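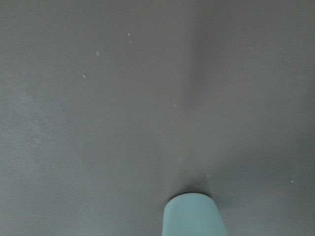

Prodromos Athanasiadis told me I'd be bored by lunchtime and should bring a book, as felt is felt and one mill looks much like the next.

6 min read

Well, I did bring the book, and it stayed in my bag all day! I've just spent a whole February day at the Brundholm felt mill open house, up at the far end of Drastden, and I came home with sore feet, lint in my eyebrows and far more wool than a person in a one-bedroom apartment can use.

Getting there first, as a few of you asked. The bus drops you at the bottom of the hill and the sign says the mill is a five-minute walk. Maybe it is if you're a goat. I got to the gate at twenty past nine, puffing, and there was already a line down to the bike racks. Entry was free but you had to pick a tour slot at the desk, and the morning ones were going fast, so I grabbed 10:40 and went looking for coffee. The coffee was in the old dye house and it was strong enough to felt wool by itself. Get the cheese pastry. Get two.

Our group was too big, I thought (the people at the back couldn't hear a thing on the carding floor), but our guide had a good loud voice and walked backward the whole way without bumping into anything. She started us in the wool store, which smells exactly like a wet sheep, only warmer. The bales come in already washed, but there's still enough grease in the fiber that my hands were soft for the rest of the day. She let us pull a handful from three different bales and guess which one was meant for slippers. I guessed wrong. The slipper wool is the scratchy one! The nice soft stuff goes into hats and piano parts.

Carding was my favorite. Picture a row of huge drums covered in tiny wire teeth, all turning against each other, and the wool comes off the end as a web so thin you could read a newspaper through it. Then it gets folded back and forth on itself, layer over layer, until it's as fat as a comforter. All of that fluff ends up as a sheet you could sole a boot with. Our guide said the thick industrial grade loses most of its height between the folding table and the last press, and she passed around a before and after so we could squeeze them.

The hardening room is where it gets hot. Steam, pressure and a plate that jiggles, and that's more or less the recipe. I asked if there was any glue and got a very stern no. Wool has little scales on it and they hook into each other, and once they're hooked they don't let go (as anyone who has put a good sweater in the dryer knows, and yes, I have, and no, I don't want to talk about it).

What I didn't expect was how much gray there is. I went in thinking of craft felt, all the candy colors in the hobby store, but most of what Brundholm sells is plain gray by the roll. It goes under carpets, inside machines, onto the bottoms of chair legs. There's a whole wall of swatches and 40 of them are gray, each one with its own number, and a man in our group who does upholstery got quite emotional over number 35. I held it up to the window and then held 34 up to the window and I'll have to take his word for it.

After the tour you could try wet felting at long tables in the yard building. Warm water, olive soap, a piece of bubble wrap, and you rub until your arms give out. I made a coaster. It was supposed to be round. The little girl next to me made a perfectly good mouse in the same amount of time and was very nice about my coaster.

Then the shop. Oh dear. Offcuts are sold by weight out of big bins, and people had their elbows out. I bought a bag of mixed pieces, a pair of Karamanlidis insoles (they use the mill's felt, and they're lovely, I'm wearing them now) and a sewing kit from the Tiltel stand that I didn't need. The Tiltel people were also selling dryer balls, but the line was silly.

A couple of gripes. The signs to the restrooms send you in a circle. The small museum upstairs is only open if someone happens to be free to sit in it, and I got four minutes before they locked up for lunch. I would have liked longer with the old hat blocks. And bring cash, the card reader in the dye house gave up before noon.

According to the board by the door they had nearly 4,000 visitors over last year's open days, and I can believe it from the state of the parking lot. I caught the ten past three bus back down, with the bag of offcuts on my lap. Prodromos wants a pair of the insoles now. Size eleven, he says, and could I pick them up next time I'm passing.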